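Opinion / Automation on the Shop Floor

I have worked with picking machines for eleven years, first as a fitter and now as the person who must say yes or no when a salesman comes. In April our company, Shezi, took the Tomimel picking kit on trial. The kit is a control box, a software license and a set of fingers for an arm which you already own. I want to write what I think of it, and also what I think of the manner in which such kits are sold, which bothers me more than the kit.

The brochure for Tomimel says that it picks "any part from any bin." I asked Terence Haworth, who sells it in our region, what "any" means here. He is a polite man and he answered that it means any part within the part list. Then I asked for the part list. It came after two weeks and it was one page.

I do not say that the kit is bad. On separate pieces, which lie flat and do not touch, it was better than the system we used before, and my colleague Riaan Kekana could teach it a new shape before lunch. Our old system needed a visit from the supplier for each new shape, and the visit had to be paid. For a small firm this is a serious difference, and I gave it full marks in my report.

But pieces in a bin do not lie separate. They lean, they cross, they lie tight against the wall. A person puts in two fingers, pushes the top one a little and takes it, and does not know that he made a decision. For a machine each of these is a different problem. So for our own trial we stopped using the nice sample parts from the suitcase and used plain blocks in two colors and two lengths.

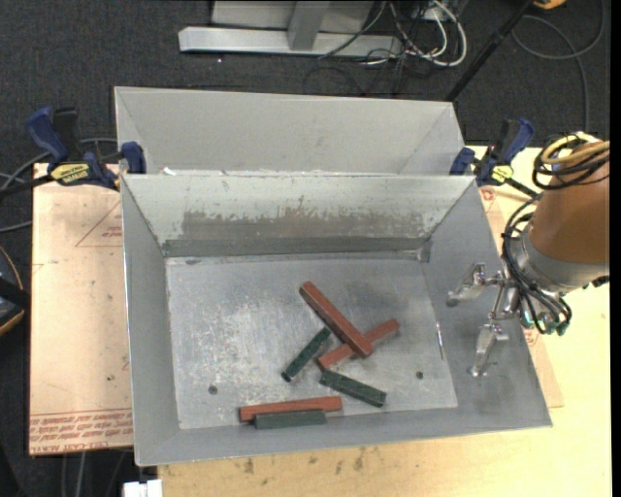

Red and green blocks in the front bin, with one long red block resting across another. The gripper is open at the right.

With blocks like these you learn more in one morning than from the whole sales film. Which one does it choose first? If it goes for the lower block of a crossed pair, it drags the upper one along, and then the camera must look again. Tomimel chose the lower one too often for my taste. With a short block close against the front wall it made another mistake, because it wanted to put a finger where there was only metal. We ran 600 picks in this manner, and in 460 of them the block came out at the first try. Petronella Potgieter, who kept the log, thinks this is a decent result for difficult layouts. I think it is a result that should be printed in the brochure, next to the word "any."

My second complaint is the price of the help. The license includes 80 hours of support, and this sounds generous until you see that the hours of installation are taken from the same 80. At our site in Clustonness we had used more than half before the first real order. Marietjie Visser from our purchasing wrote to them three times about it. The answer was friendly and changed nothing.

There are people who will tell me that I am too strict, that every machine needs time and that a buyer must be patient. I agree about the time. I was patient with worse machines. But patience is also a cost, and it is always the buyer who pays it – the seller has already sent his invoice. If a kit needs three months of adjusting, then let the offer say three months. I would sign such an offer more easily than one which promises me the first day.

What would I advise to a workshop like ours? Take the trial, and bring your own bin to it. Do not let anybody arrange the parts by hand. Tip them in from a box and let the machine start from there. Ask for 1,000 picks in writing before you pay the second part, and ask who counts them. Mpho Fourie at the Astham plant made such a contract with another supplier last year, and he told me that the discussion before signing was unpleasant and the year after was calm.

We kept the kit for the flat parts. For the deep bins we still have two people on each shift, and I have asked for a new trial when the next version comes.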